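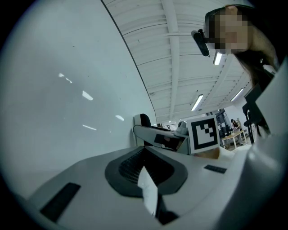 Taking a group to a robotics open day – what should we expect?

Posted by Sheena Rennie

I help run a repair and making club in Tamimley and we have been offered places at the Plomach open day in February. The invitation says visitors will see "hand-held gripper data collection" and can have a go themselves. Most of our members are retired, with a few teenagers who come along with a grandparent. I had pictured robot arms behind a fence, so I am not sure what this will look like in practice.

Has anyone been? I would like to know how long to allow, whether there is anywhere to sit, and whether the hands-on part is suitable for someone with stiff fingers. One of our members also wears a hearing aid and worries about noise. The form asks for group size and nothing else, and the phone number goes to a recorded message.

We would be coming by minibus, if that makes any difference.

Andri Tanner

Went last year. It's good. Parking is bad, get there early. Tea was free but the biscuits had gone by the time we got upstairs.

Morven Haldane

I took a group from Chisholm to the last one, so I can answer most of this.

The grippers are held by a person. You pick one up, squeeze to close it and use it to do a small job such as moving a cup or putting pegs in a box. A camera on the gripper records what it sees, and the recordings are used later to teach a robot arm the same job. You will notice square black and white markers around the place. Those are for working out where the gripper is in the room. Please ask your group not to move them, even to tidy up. One of ours did and the staff had to start that part again, though they were polite about it.

Some of the people doing the demonstration also wear a small camera on their head. Visitors were offered one and could say no. If you have people who wear glasses, tell them they can keep them on, but the strap needs loosening first.

On your points:

Time. The talk was short and the practical part took up most of the visit. We were there for around 3 hours including tea. I would not plan anything else for the same afternoon. Half of my group wanted a second turn and there was a queue by then.

Seating. There were chairs at the work tables but very few for people who were waiting. If somebody can't stand for long, say so at the desk when you arrive and they will find one.

Stiff fingers. The grippers are bulkier than they look in the leaflet and you do need to squeeze and hold. I have some arthritis in my right hand and managed two short tasks, then stopped. Resting your elbow on the table helps a lot. Nobody minded me swapping hands. The teenagers got the hang of it much faster than the rest of us and will probably want to do the lot.

Noise. Quieter than I thought it would be. The demonstration room was mostly people talking. The arm on the ground floor had a fan running beside it, and your member may prefer to stand on the far side of that one.

Groups were split into sets of four, so with a minibus you will be divided up. Write out who should stay with whom before you go, especially with the grandparents and grandchildren.

The minibus can drop off at the front door but can't wait there. Our driver went round to the Statgate side and parked behind the garden centre.

Setareh Nouri

Agree with most of the above, but the lift was out of use when I went and the practical room is up two flights. I'd email them about that before you book – the address is at the bottom of the invitation, in very small print. I had a reply the next morning.

Also, you have to sign a form about being recorded. Under-16s need a parent's signature, and a grandparent's wasn't accepted for the boy in front of us, who had to watch. Ask for the forms in advance and send them home with the teenagers.

Sheena Rennie

Thank you both, and Andri. I hadn't thought about the signatures at all. I have emailed about the lift and asked for 6 of the under-16 forms. Will post again when I hear back.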